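体育 > 篮球 > 青少年赛事 > Prermont 夏季邀请赛

打印本页 | 用电子邮件发送 | 分享（23）

Prermont 夏季邀请赛（又称“Prermont 杯”，当地人多称“那个七月的事”）是每年七月在 Prermont 镇举行的青年男子篮球邀请赛，参赛球员须为高中在读或刚刚毕业。赛事由器材商 Multilitz 冠名，共有8支球队参加，其中东道主 Melis 俱乐部自动获得名额，战绩从未影响过这一安排。

该赛事在大学教练中颇有名气，原因一半在于比赛水平，另一半在于镇上唯一的旅馆有冷气。
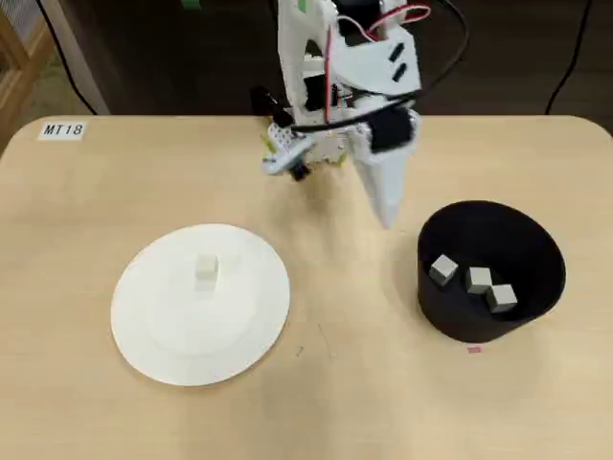
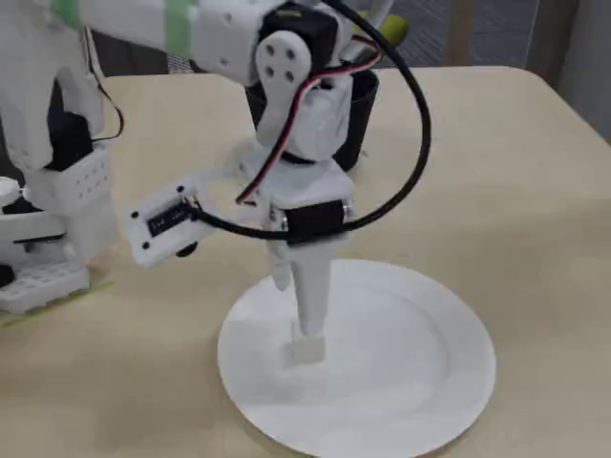
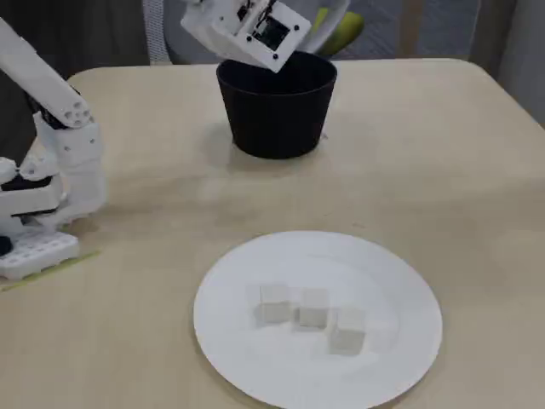 自上而下：白色圆盘与黑色圆筒；白色机械臂与圆盘；黑色圆形容器。

名称

赛事最初名为“Prermont 青年篮球友谊赛”。首届决赛中双方替补席互掷毛巾，次年的秩序册上便不再有“友谊”二字。Multilitz 成为冠名商之后，正式名称改为“Multilitz 杯 Prermont 夏季青年篮球邀请赛”，字数太长，印在奖牌上须使用极小的字号，球员们普遍表示看不清。赛会后来在奖牌正面只保留一个篮球图案，全称移至背面。

“邀请赛”的说法沿用至今。按照章程，主办方向各队发出邀请函，各队亦须在收到邀请函之前缴纳报名费，先后次序曾引起若干俱乐部询问，主办方的答复是历来如此。

历史

赛事由教练海老原大地（Daichi Ebihara）发起。海老原当时执教 Melis 的青年队，球队暑期无赛可打，外出参赛又需租用大巴，他计算车费之后认为，请别人来比较便宜。首届比赛在镇中学的体育馆进行，该馆的一侧边线距墙不足一步，底角三分球因此成为一项需要侧身完成的技术。Melis 的球员自幼在此训练，头几届的外线命中率明显高于客队，海老原在赛后发言中将其归功于基本功。

数年后赛事迁入 Undow 体育馆。该馆设固定座席3656个，建成时被认为远超实际需要，事实也大致如此，只有决赛日例外。迁馆之后 Melis 的底角命中率回落到与他队相当的水平，海老原在赛后发言中未提及基本功。

随着国家级青年赛事的赛程逐年提前，邀请赛渐渐夹在两项大赛之间。部分入选青年代表队的球员刚结束国际比赛，便直接飞来参加小组赛首战。这类球员在首战中的表现起伏很大：有人上半场拿到全队最高分，也有人在暂停时坐在板凳上睡着，后者中至少一位日后成为职业球员，并在采访中把那次暂停称为当年夏天最好的休息。

赛制

8支球队分为两个小组，先进行单循环，各组前两名进入交叉半决赛，胜者争冠，负者争夺第三名。小组赛出局的球队参加名次赛，以确保每一位家长的车程都能换来足够的场次。

同分球队先比较相互战绩，再比较净胜分，仍无法区分时由双方领队抽签。章程曾规定抽签失败的一方可以申请重抽一次，这一条款在使用过一次之后即被删除，当时的抽签持续到了晚餐时间。

比赛用球、记录台用品及计时设备均由 Multilitz 提供。早年使用的计时器在每节最后一分钟偶有停顿，赛会指派一名工作人员以手表核对。该工作人员的手表慢于计时器，裁判通常取两者之间。现行设备没有这一问题，手表核对的规定仍保留在章程中。

球衣号码方面，赛会要求同队号码不得重复。23号历来是争执最多的一件，多数球队以年资决定归属，Undow 代表队则采用罚球比赛，连续投中最多者得之。有一年全队无人连续投中两球，23号球衣整个赛事期间挂在更衣室里，球队照常取得了小组第二。

主要球队

Melis：东道主，以全场紧逼和替补席的音量闻名。该队传统上在首场比赛轮换全部球员，海老原称此举意在公平，对手则认为意在拖慢比赛节奏，录像对两种说法都有支持。

Undow：以体育馆所在街区命名的代表队，与 Melis 的对阵被当地报纸称为“德比”。两队主场相隔一条街，许多球员小学时同班，赛前互相握手的时间常常超过规定。该队防守扎实，进攻端长期依赖二次进攻，球迷因而练就了在投篮出手时即预备惋惜的习惯。

其余名额每年由外地俱乐部填补，名单在赛前一个月公布，随后通常会更改。更改的理由包括考试、伤病、代表队集训以及教练记错了月份。最后一种情况出现过两次，涉及同一位教练。

球探与招募

小组赛期间，场边首排留给登记在册的大学教练。依照招募规则，教练在静默期内不得与球员及其家人交谈，点头是否属于交谈在业内存在不同理解。Undow 体育馆的小卖部只有一个窗口，教练与家长不可避免地要排在同一条队伍里，由此形成了一种双方都注视菜单的独特礼仪。菜单上只有热狗和汽水。

教练们大多身着印有校徽的马球衫，这是一种无须开口的自我介绍。球员则声称比赛时看不到首排坐了谁，这一说法与他们在特定球队教练到场后出手次数的变化不太吻合。海老原为此设立过一项队内规定：凡在投篮后看向场边者立即换下。规定执行的首场比赛中，Melis 用完了全部替补。

球探报告中关于该赛事的评语自成一体。“打球聪明”多指跑得不快，“身体条件出众”多指尚未学会传球，“有领袖气质”一般用于描述与裁判交谈较多的球员。入选赛会最佳阵容的球员，评语往往更长，结论大致相同，即需要再观察一个夏天。

奖项

赛会设冠军、亚军、季军三个名次，另评选最有价值球员、最佳阵容与最佳防守球员。最佳防守球员由裁判组投票产生，得奖者多为对裁判态度良好的中锋。

冠军奖杯为银色双耳杯，杯座刻有历届冠军名称。由于早年刻字过大，杯座在比预期早得多的时候便已刻满，之后加装了第二层底座，再之后奖杯便不宜由一人单独举起。颁奖时由队长与教练各持一耳，身高差距较大的组合在合影中表现为奖杯明显倾斜。

季军战历来被视作赛事中最难预测的一场。两支球队前一晚刚输掉半决赛，大巴已停在馆外，行李已装车，防守强度视返程距离而定。有一届的季军战打了加时，双方教练在赛后握手时均未显出高兴。

争议

赛事最受讨论的争议与一次决赛的最后一攻有关。Undow 领先一分，Melis 后卫在终场哨响前后出手命中，裁判判定有效。录像由看台上一位观众拍摄，关键时刻画面中有人起身，因此双方各自从录像中得出了需要的结论。Undow 提出申诉，赛会以申诉书未使用规定表格为由不予受理。规定表格在此之后才首次印制。

另一项争议涉及年龄资格。一名外地球员因蓄有浓密胡须遭到三支球队联名质疑，其所属俱乐部出示了学生证，照片中的他胡须更浓。赛会确认其资格有效，并在次年的报名须知中加入一句：外貌不构成申诉理由。

此外，Multilitz 曾试行一种双色比赛用球，称便于电视观众辨认旋转。赛事当时没有电视转播。试行一届后，该球转为训练用球，Melis 的控球后卫们对此评价不一，其中较为温和的意见是它下雨天很容易找到。

观众与氛围

小组赛门票可在体育馆门口购买，决赛门票须提前到镇中学领取，座席坐满后不再放人。决赛日的停车问题长年见于镇报的读者来信栏，来信者主要是住在体育馆对面的同一户人家。

现场播报员以念错客队姓名著称，外地俱乐部现已习惯在名单旁边附上注音。播报员对注音的回应是放慢语速，错误因此听得更加清楚。中场休息时设有观众投篮活动，从中线投中者可获得 Multilitz 球鞋一双，尺码以库存为准。

参见

Melis 俱乐部
Undow 体育馆
青年篮球招募静默期
季军战

打印本页 | 用电子邮件发送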